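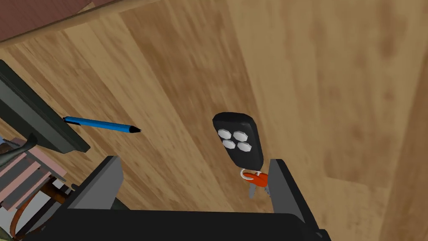
Anlage 1: Schwarzer Funkschlüssel auf Holztisch

Vorgang 3974
Betreff: Dienstwagenbuchung, fehlende Reservierungen im Kalender nach Versionswechsel
Status: gelöst, unter Beobachtung
Priorität: hoch
Meldende Stelle: Verwaltung Clutstead, Innerer Dienst
Ansprechperson: Doina Omerović
Bearbeitung: Panagiotis Georgiev (2nd Level), Lenni Sjöberg (Anwendungsbetrieb)
Betroffenes Verfahren: Flurkley Fuhrpark, Modul Reservierung
Betroffene Schnittstelle: Kalenderabgleich zu Plorketti

Meldung, 08:12 Uhr
Seit dem Versionswechsel im April werden bestätigte Reservierungen von Dienstfahrzeugen teilweise nicht mehr im gemeinsamen Kalender angezeigt. Im Fuhrparkmodul selbst sind die Buchungen vorhanden und tragen den Status „bestätigt“. Die Schlüsselausgabe an der Pforte arbeitet ausschließlich mit dem Kalender. Heute früh wurde ein Fahrzeug an eine Kollegin ausgegeben, obwohl es für denselben Zeitraum bereits durch das Sachgebiet Liegenschaften gebucht war. Der Außentermin der Liegenschaften musste verschoben werden. Um kurzfristige Prüfung wird gebeten.
D. Omerović

Eingangsbearbeitung, 08:40 Uhr
Der Vorgang wurde angenommen und wegen der Auswirkung auf den Dienstbetrieb von „mittel“ auf „hoch“ gesetzt. Zur Eingrenzung werden folgende Angaben benötigt:
- Buchungsnummer mindestens einer betroffenen Reservierung
- Zeitpunkt der Anlage und Zeitpunkt der Bestätigung
- Angabe, ob die Buchung als Einzel- oder als Serienbuchung angelegt wurde
- verwendete Kalenderansicht an der Pforte (Tag, Woche, Liste)
P. Georgiev

Rückmeldung der meldenden Stelle, 09:25 Uhr
Die Liste der Buchungsnummern wurde dem Vorgang als Anlage 2 beigefügt. Betroffen sind nach hiesigem Abgleich 27 Reservierungen. Es handelt sich sowohl um Einzel- als auch um Serienbuchungen. An der Pforte wird die Tagesansicht verwendet; in der Wochenansicht fehlen die Einträge ebenfalls. Die Kolleginnen und Kollegen der Pforte haben den Browser bereits neu gestartet und den Zwischenspeicher geleert. Eine Änderung ergab sich dadurch nicht.
D. Omerović

Analyse, 10:05 Uhr
Geprüft wurden zunächst die Berechtigungen des technischen Benutzers, unter dem der Abgleich läuft. Lese- und Schreibrechte sind vollständig vorhanden. Das Kennwort ist gültig, die letzte Anmeldung erfolgte planmäßig. Der nächtliche Abgleich wird im Protokoll als „erfolgreich beendet“ geführt, Fehlermeldungen liegen nicht vor.
Anschließend wurde eine Testbuchung für den Folgetag angelegt und der Abgleich manuell gestartet. Die Testbuchung wurde korrekt in den Kalender übertragen. Der Fehler ist auf diesem Weg somit nicht nachstellbar. Die Testbuchung wurde gelöscht.
Ein Zusammenhang mit der Umstellung auf die Sommerzeit wurde geprüft und ausgeschlossen. Die vorhandenen Kalendereinträge stimmen in Beginn und Ende mit dem Fuhrparkmodul überein.
P. Georgiev

Zwischennachricht an die meldende Stelle, 10:20 Uhr
Bis zur Behebung wird empfohlen, vor jeder Schlüsselausgabe zusätzlich die Buchungsliste im Fuhrparkmodul einzusehen. Die Pforte verfügt hierfür über einen Lesezugang. Der Aufruf erfolgt über Menü „Reservierung“, Unterpunkt „Tagesliste“. Maßgeblich ist bis auf Weiteres allein der dort ausgewiesene Stand. Manuelle Nachträge im Kalender sind bitte zu unterlassen, da diese beim nächsten Abgleich zu Dubletten führen können.
P. Georgiev

Rückfrage der meldenden Stelle, 10:48 Uhr
Der Lesezugang der Pforte meldet „Lizenz nicht zugewiesen“. Es wird um Freischaltung gebeten. Ferner wird um Auskunft gebeten, ob die telefonische Ausgabe von Fahrzeugen außerhalb der Kernzeit vorerst ausgesetzt werden soll.
D. Omerović

Antwort, 11:02 Uhr
Die Lizenz wurde zugewiesen. Eine erneute Anmeldung ist erforderlich. Über die Ausgabe außerhalb der Kernzeit entscheidet der Innere Dienst in eigener Zuständigkeit; aus technischer Sicht bestehen keine Vorgaben.
P. Georgiev

Übergabe an den Anwendungsbetrieb, 11:10 Uhr
Auffällig ist, dass sämtliche in Anlage 2 genannten Buchungen vergleichsweise weit in der Zukunft liegende Folgetermine haben oder spät im Monat angelegt wurden. Es wird um Auswertung der Schnittstellenprotokolle auf Ebene der Einzelabfragen gebeten.
P. Georgiev

Analyse Anwendungsbetrieb, 13:35 Uhr
Die Ursache konnte ermittelt werden. Mit der neuen Version liefert die Abfrage des Fuhrparkmoduls ihre Ergebnisse seitenweise aus. Eine Seite umfasst höchstens 200 Einträge. Der Kalenderabgleich ruft weiterhin nur die erste Seite ab und wertet den Verweis auf die Folgeseite nicht aus. Der aktuelle Bestand liegt bei mehr als 200 Einträgen. Die Sortierung erfolgt nach Anlagezeitpunkt, sodass die zuletzt angelegten Buchungen entfallen.
Die Testbuchung von heute Vormittag wurde übertragen, weil der manuelle Abgleich ausschließlich geänderte Datensätze abfragt und die Grenze hierbei nicht erreicht wird. Der nächtliche Abgleich liest dagegen den Gesamtbestand und entfernt Kalendereinträge, zu denen er keine Buchung findet. Damit erklärt sich auch, dass einzelne Reservierungen zunächst sichtbar waren und am nächsten Morgen fehlten.
L. Sjöberg

Maßnahmen, 14:20 Uhr
1. Der nächtliche Abgleich wurde deaktiviert.
2. Die Löschfunktion des Abgleichs wurde gesondert abgeschaltet.
3. Die Abfrage wurde in der Testumgebung um die Verarbeitung der Folgeseiten ergänzt.
4. Der Dienstleister Karagiannis wurde über den Befund unterrichtet und um Prüfung der Anpassung gebeten.
L. Sjöberg

Stellungnahme des Dienstleisters, 15:15 Uhr
Der Befund wird bestätigt. Die seitenweise Auslieferung ist in den Versionshinweisen unter „Leistungsverbesserungen“ aufgeführt, ein Hinweis auf die Auswirkung für bestehende Schnittstellen fehlt dort. Die Ergänzung wird nachgereicht. Gegen die vorgelegte Anpassung bestehen keine Bedenken.
M. Karagiannis

Umsetzung, 16:05 Uhr
Die Anpassung wurde in die Produktivumgebung übernommen und der Gesamtabgleich einmalig von Hand gestartet. Alle in Anlage 2 genannten Reservierungen sind im Kalender enthalten. Bei der Durchsicht wurden 2 Überschneidungen festgestellt, die während der Störung entstanden sind. Die Buchungsnummern wurden dem Inneren Dienst gesondert mitgeteilt.
L. Sjöberg

Rückmeldung der meldenden Stelle, 16:30 Uhr
Die Anzeige an der Pforte ist vollständig. Die beiden Überschneidungen wurden mit den Sachgebieten geklärt, in einem Fall wird auf ein anderes Fahrzeug ausgewichen. Die Pforte behält die zusätzliche Prüfung der Tagesliste bis zur Aufhebung bei.
D. Omerović

Freigabe, 16:45 Uhr
Der nächtliche Abgleich wird ab heute wieder ausgeführt, die Löschfunktion bleibt zunächst abgeschaltet. Stornierte Buchungen sind daher vorübergehend weiterhin im Kalender sichtbar und durch den Inneren Dienst von Hand zu entfernen. Über die Wiederaufnahme der Löschfunktion wird nach Auswertung der nächsten Protokolle entschieden. Eine Überwachung, die die Anzahl der Einträge in Quelle und Kalender vergleicht, ist beim Anwendungsbetrieb beauftragt.
F. Bošković, Verfahrensverantwortung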